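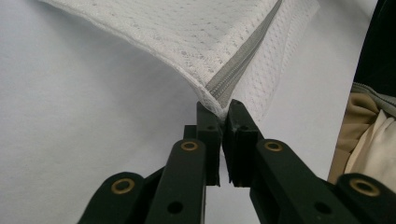 Journal > Round the House > Washing Day

Older posts Newer posts About Recipes Contact

Washing day, and a few words in favour of zips

Dec 25, 2023

The dinner is in the oven, everyone else is asleep in front of the telly, and I have crept off to write about laundry. I know, I know. But I've been meaning to do this one since September, when I finally gave up on the old way of washing small things (throw it all in, hope for the best, spend the evening on my knees with a torch looking behind the drum seal) and started putting them in mesh bags with proper zips.

My mother used a pillowcase with a knot in it, and I did the same for years. It does work, up to a point, but a knot in a wet pillowcase is a miserable thing to undo with cold hands, and mine always seemed to come loose on the one wash with the good tights in. A zip is so much kinder! You do need to close it all the way, mind, and tuck the pull under the bit of elastic if your bag has one. I didn't the first time, and it rattled round like a spoon in a tin until Nilton came down to ask what I'd done to the machine.

The other thing I've learned is not to stuff them. I was cramming a week of socks into each one and they came out in a sort of warm cabbage, still soapy in the middle. Half full is plenty. Jumpers get a bag to themselves, folded in with the sleeves crossed over, and anything with hooks goes separately from anything with lace, for reasons my blue cardigan could tell you about.

Drying them matters as well. I used to leave them scrunched up on top of the basket and they went a bit musty along the seams, so they go on the line now, unzipped and upside down, or over the bathroom door at this time of year. They're dry by the time I've had my tea.

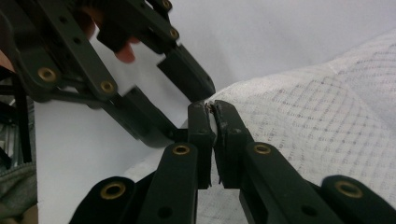

My next job is a bag for pegs, which I've promised Kwadwo Sulemana down the road as well, his having split at the bottom and scattered the lot over the patio. I want it in dark canvas with a cord through the top, and for that it needs eyelets. I'd been set on plain silver ones, but I've come round completely to brass. Look at those little brass-coloured grommets against the matt black, how they catch your eye straight away! That's the look I'm after, though on canvas, of course, and with the cord running through them. I have a packet somewhere from a market stall, 70p, and I believe the little punch is in the biscuit tin with the buttons.

If it comes out well I'll put the measurements up here. If it doesn't I'll probably still tell you, as I did with the ironing board cover. Right, I can smell the parsnips and I think they may have gone a shade too far, so I'd better go and see.

460 shares 3 comments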